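Opinion > Domestic Matters > The Clear Plastic Bin

My flat in Belmonte now contains a system. I bought it at Wuvadport, the big shed by the ring road, where a whole aisle is given over to tubs you can see through. The theory is that if you can see your things you will know where they are. I have been able to see my things for years. They were on the floor.

Tidying used to be a chore, like descaling the kettle, and you did it when your mother was coming. Now it is a branch of self-improvement. There is an app called Rater which asks you to score every object you own out of 10, and suggests you part with anything below a six. I gave it an evening. By bedtime I had 252 items logged and had awarded a nine to a tin opener, and I resented the sofa in a way I hadn't before.

A neighbour has got as far as 2274. She mentions it on the stairs.
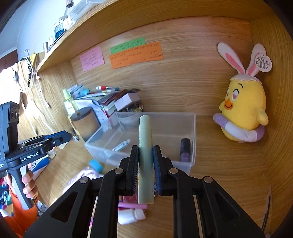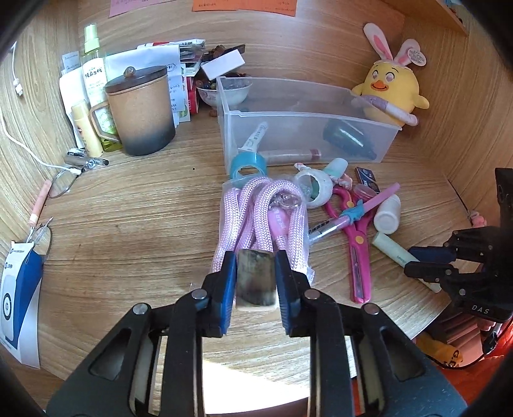 Clear plastic on a wood-grain desktop.

My complaint is with the promise. The Brevuvley catalogue, which comes through my door whether I like it or not, talks about storage the way brochures used to talk about spas. You will breathe more easily. You will sleep. I have slept in some very well-organised houses and lain awake wondering which of the 2 identical white cupboards had the blankets in it.

A drawer full of odds and ends is a perfectly good filing method. You want string, you open the drawer, you move the batteries and the takeaway menus, and there's the string. Give string its own tub with its own lid and you have to remember that string is a category. Is it stationery? Is it garden? I have stood in my own hallway at 11 at night holding a ball of the stuff and feeling that I was about to be marked on it.

I am keeping the tubs, mind you. They were not cheap, and one of them fits the cat.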